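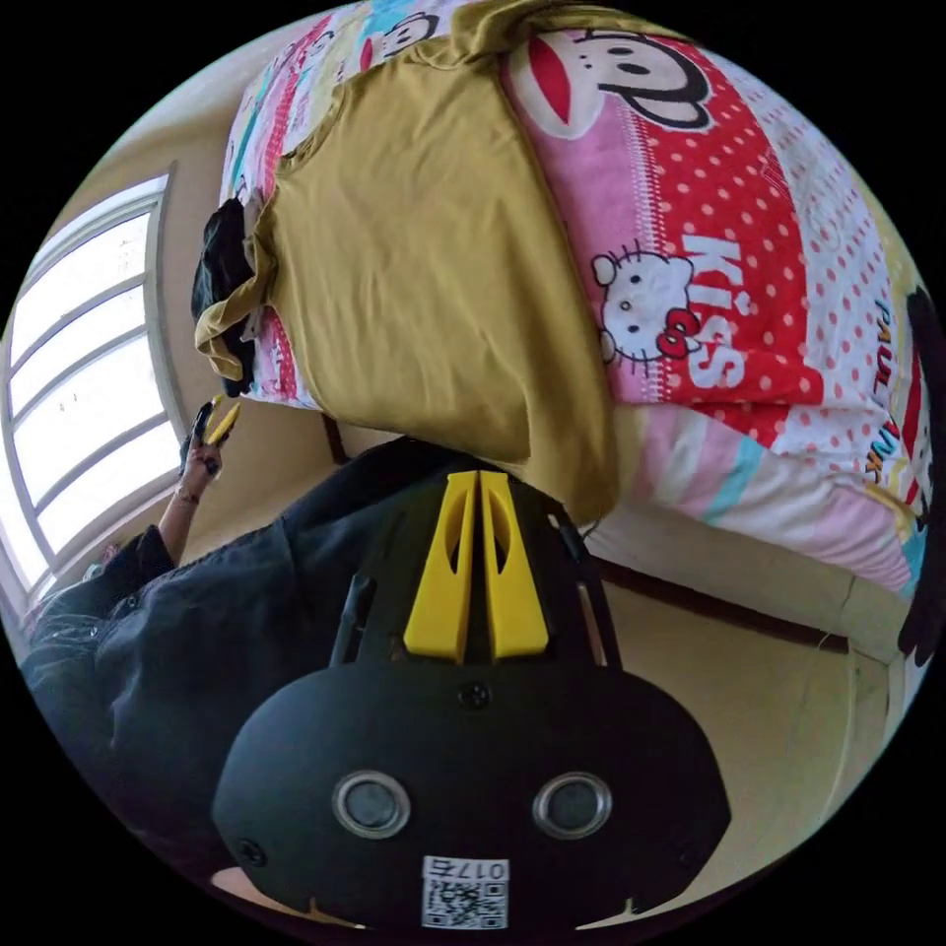
Ticket: left/right swapped on some folding demos, gripper width stuck on others
Project: Priltora / clothes folding, bed surfaces
Opened by: Luana Cordeiro
Assigned: Brock Gauthier
Cc: Gleice Sales, Solange Bastos
Priority: high (blocks training run)
Status: closed, see last entry

Luana Cordeiro, 8:40 am
Uploaded the bedroom batch last night. 75 episodes, t-shirt folding on the bed, handheld grippers, two hands. Importer took 69 and kicked out 6. Error on all of them is the same:

pose check failed: wrist crossing, left over right, whole episode

Looked at two of the bad ones. Nobody is crossing their wrists. Fold looks normal, sleeves in, bottom up, done. Also on at least one the finger width never moves even though the fingers are clearly closing on cloth in the video. Might be the same problem, might not. Need this sorted before the run tonight.

Brock Gauthier, 9:05 am
Which build of the importer? And are the 6 all in a row or scattered

Luana Cordeiro, 9:12 am
Build from Monday's - sorry, the current one, whatever Hiren pulls by default. All in a row, 31 to 36.

Brock Gauthier, 9:30 am
In a row is good news. Means something changed and then changed back. Can you ask whoever was recording what happened between 30 and 31.

Luana Cordeiro, 9:34 am
That was Lucimara. Adding her.

Lucimara Teixeira, 10:10 am
Hi. Stopped after 30 to swap batteries, both grippers. Put them back down on the dresser, picked them up, kept going. Stopped again after 36 to get water. Did not change anything on the app.

Brock Gauthier, 10:14 am
Did you check the labels when you picked them up again? The app pairs by gripper number, so 0176 is one hand and the other one is the other hand for the whole session. If you pick them up the wrong way round it still thinks you are holding them like before.

Lucimara Teixeira, 10:21 am
No I did not check. The label is upside down to me when I'm holding it so I mostly don't read it. Could be I swapped them.

Brock Gauthier, 10:25 am
ok that's probably the wrist crossing then. Left is on the right, right is on the left, arm solver thinks your arms are in a knot. Will confirm with the tracks.

Brock Gauthier, 11:02 am
Confirmed. Plotted start position for 28 through 38. Tracks trade places at 31 and trade back at 37. So she swapped them at the batteries and swapped them back at the water. Pure luck on the second one.

Fix for the 6: flip the hand assignment and reimport. No need to re-record for this part.

steps for whoever does it:
1. Open session in Grunoden, filter 31-36
2. Edit - hand map - swap
3. Save as new revision, do NOT overwrite the raw
4. Rerun pose check only
5. If it passes, tag swapped_fixed

Gleice Sales, 11:40 am
Did the swap on all six. Five pass now. 34 still fails, differnt error:

width channel flat, 0.0 mm variance

So that is Luana's second thing. Seperate problem.

Brock Gauthier, 11:48 am
Is it flat on one gripper or both

Gleice Sales, 11:51 am
Just one. 0176. Other one is fine.

Brock Gauthier, 11:55 am
Check whether 0176 is flat anywhere else. The importer only checks width after the pose check, and it only warns if the other hand is moving normally. So there could be more sitting in the 69 that went thru with a warning nobody opened.

Gleice Sales, 12:30 pm
Yep. 4 more. 41, 42, 58, 60. All warnings. All 0176. In 58 it starts out fine and goes flat partway, right as she reaches for the hem.

Luana Cordeiro, 12:36 pm
Ugh. So that's five in total with bad width, counting 34. Can we get width from the video? Fingers are yellow, easy to see.

Brock Gauthier, 12:50 pm
Sometimes. Depends on background. Tried the color fit on 34 and it's jumpy. The bedding is very busy, red with white dots, Hello Kitty with a yellow nose, monkey face, stripes. And the shirt is olive yellow, so once the fingers are down in the fold the fit grabs the shirt and says the hand is wide open. Bad label is worse than no label imo, the robot would learn to let go in the middle of a pinch.

Also there's strong daylight from the window on that side and the panes are blown out white. Doesn't hurt the color fit much but tracking confidence dips when the view is mostly window. Not failing, just noting it.

Solange Bastos, 1:15 pm
Please don't spend the afternoon on the color fit. Five episodes. Drop or redo.

Brock Gauthier, 1:17 pm
Agreed. But want to know why 0176 goes flat or it'll do it again tomorrow.

Lucimara Teixeira, 1:45 pm
I have it with me. What should I try

Brock Gauthier, 1:50 pm
- open the app, live view, width graph for 0176
- squeeze slow, all the way closed, all the way open, a few times
- then same thing while tilting it fingers down, like you're reaching over the mattress
- then same again with a bit of shirt in it
Tell me when it goes flat

Lucimara Teixeira, 2:08 pm
Upright: fine. Tilted: fine, fine, flat. Came back when I turned it up again. With shirt: same, only when tilted. If I press the housing with my thumb it comes back too.

Brock Gauthier, 2:11 pm
Loose sensor connector. Had one like it in May on another unit. Open the housing, power off first, reseat the small connector until it clicks, close up. Don't overtighten, it's plastic.

Lucimara Teixeira, 2:40 pm
Done. It was half out. Clicked in. Tilted it every way I can think of, graph stays good for 60 seconds of squeezing. Shaking it a bit too, still good.

Brock Gauthier, 2:43 pm
Good. Redo the five please. Same bed, same light if you can. Start with the shirt laid out loose like before, wrinkles and all, don't smooth it first. And read the number before you pick up!!

Lucimara Teixeira, 3:55 pm
Five redone and uploaded. Put a strip of tape on 0176 where I can see it from my side, small L on it. Moved other clothes off the bed for the last two, hope thats ok.

Gleice Sales, 4:10 pm
Imported. All pass, no warnings, width looks right on both hands. Old 34, 41, 42, 58, 60 tagged bad_width and left out of the set. Raw kept.

Luana Cordeiro, 4:14 pm
So final is 75 again? 70 originals + 5 redos?

Gleice Sales, 4:15 pm
Yes. 75. Run can go.

Brock Gauthier, 4:22 pm
Changes on our side:
- width warning is now a hard fail, either hand
- app will ask you to confirm left and right after any battery swap, Barbosa branch, needs review before it goes out to everyone
- till then, tape on one gripper in every pair

Solange Bastos, 4:30 pm
Reviewing Barbosa tomorrow morning. Closing this. Reopen if 0176 goes flat again, don't start a new ticket.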